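Home Organisation and Small Spaces, Evening Course
Handout 4: Sorting, Storing and Lighting a Working Corner

Welcome back! Last time we emptied one drawer each, and I loved hearing what came out of them. This session we move up to a whole corner of a room: a desk, a sewing spot, a kitchen end where the post gets opened. The ideas are the same at any size, so if your corner is the top of a fridge, carry on and use that.

Please have a pencil with you. There are gaps to fill in as we go, and your own answers are worth far more than mine.
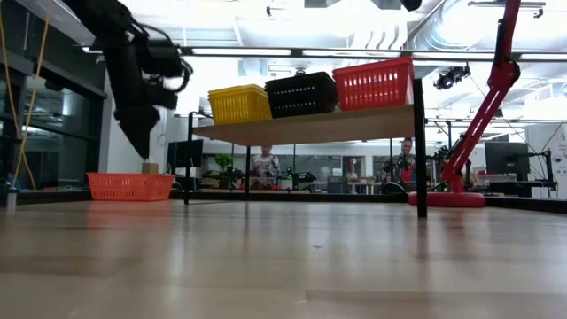
Halima Ekwueme
Course tutor, Rindthorpe Evening Classes
June 13, 2023

1. Start with what you do there

Before you buy a single box, write down the jobs that happen in your corner. Use verbs. "Mend", "pay bills", "wrap presents", "charge phone". A list of verbs tells you what has to be within reach, and a list of objects only tells you what you own.

My jobs are: ............................................

Now put a star by anything you do every week. Starred jobs get the best places, between your hip and your eyes. Anything you do at Christmas can go up high or down low, and yes, that includes the good scissors if you only use them for wrapping paper!

2. Groups, and how big to make them

People often make their groups too small. Paper clips in one pot, bulldog clips in another, drawing pins in a third, and within a month they have all run together again. Try one group called "things that hold paper". You can find a bulldog clip in a mixed pot in two seconds.

Colour is a lovely way to mark a group, much quicker to read than a label when you are in a hurry. One colour, one job, and everyone in the house has to know which is which. Roxana Pacheco, who took this course in September, gave each of her children a colour and put coats, homework and gloves all under it. She tells me the gloves are still going missing but the homework isn't.

Raising things up gives you a second layer for free. A low shelf on a table keeps the surface underneath for flat things such as envelopes, a ruler or a closed laptop. Measure the gap first, please. I once made one that was a finger's width too low for my own sewing tin.

3. Light

I get excited about this part because it changes a room so fast. The ceiling light is behind you when you sit at most desks, so your head and hands throw a shadow on exactly the bit you need to see. A jointed lamp solves it. Set it on the side opposite your writing hand, bring the head down below eye level, and turn it until the bulb disappears from view.

For reading and writing, a warm white bulb of 700 lumens is plenty. For matching thread or paint, go to a window in daylight and check again under the lamp in the evening. Colours shift more than you would think.

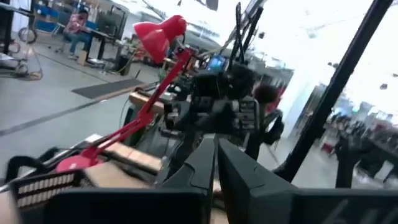 Fig. 2. A red desk lamp with a jointed arm.

Try it at home: sit down after dark, switch on the ceiling light only, and write a line. Then add the lamp and write another. Note where the shadow of your hand falls each time.

Shadow with ceiling light only: ..........................
Shadow with lamp added: ..........................

4. The floor counts

A clear floor makes a corner feel twice the size, and it makes sweeping a pleasure (well, nearly). Long, awkward things are the usual trouble: canes, rolls of paper, curtain poles, the knitting needles that fit nowhere. Stand them upright in something with sides, well out of the way of your feet, with heavy things in the bottom so it can't tip. 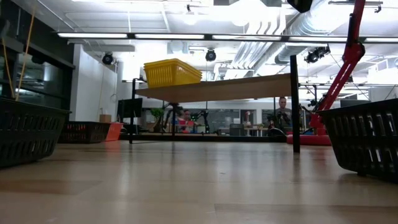 Fig. 3. Black slotted baskets, with a long stick standing in one.

Open sides let you see what is inside and let air through, so they suit yarn, shoes and vegetables. For tiny things, line the basket with a bit of cloth or use a solid box.

For next time

Finish your verb list and try one new place for one starred job. Live with it for a few days before you change anything else. Bring a rough plan of your corner on squared paper, with the window, the door and the sockets marked.

If you would like to read ahead, the library copy of the course folder is on the shelf by the door, and the part on cupboards starts at page 27. Shaimaa Gaber is taking names for the swap table, so have a look for any boxes or baskets you no longer need. Clean ones, with their lids!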